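Skollach Robotics Club – Frequently Asked Questions

Do I need to know how to code?
No. Up to half of each new intake has never written a line of it. You will learn some, mostly by breaking Dale Dufour's.

When do you meet?
Wednesday, 4 pm, upstairs lab. The door sticks. Push harder.

How old do I have to be?
At least 16 to work at the two-handed bench. Younger siblings can come along and watch from behind the yellow tape, and they will have opinions.

What does it cost?
$37 a term, which covers consumables and a share of the biscuits. Shaimaa Hamdy handles fee waivers and doesn't ask nosy questions.

What is the term project?
Pick and place, with a soft toy and a plate. It sounds like something you mastered at age two, and you did, which makes it all the more humbling. Soft things squash and have no sensible place to grab. Each team writes its own grasp routine and has until the end of May to get it behaving.

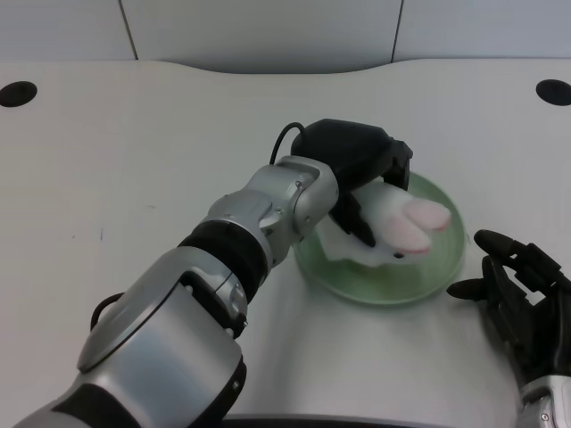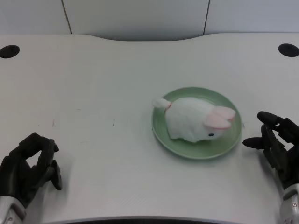
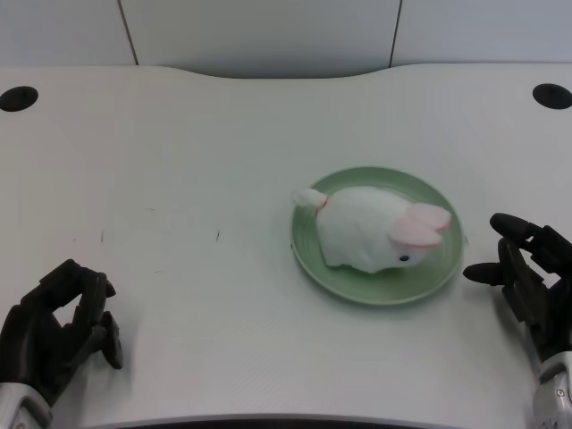

Term project: the rabbit, the green plate and the bench hands.

Does the rabbit have a name?
Clurkus. We held a vote and regret it.

Can I bring my own toy?
Yes, if it weighs under 300 grams and you aren't sentimental about it. No glitter. Ayane Iwasaki is still finding the last lot.

How is the project marked?
It isn't, really. You show us your routine and your logbook, and we ask what went wrong. A short logbook makes us suspicious – the longest so far ran to 1310 lines, a good many of them rude.

What if I hit the emergency stop by accident?
Then you know where it is. Tell whoever is supervising and start your run again.

Who do I email?
Zuweira Sulemana, through the contact form. Allow a few days, longer during exams.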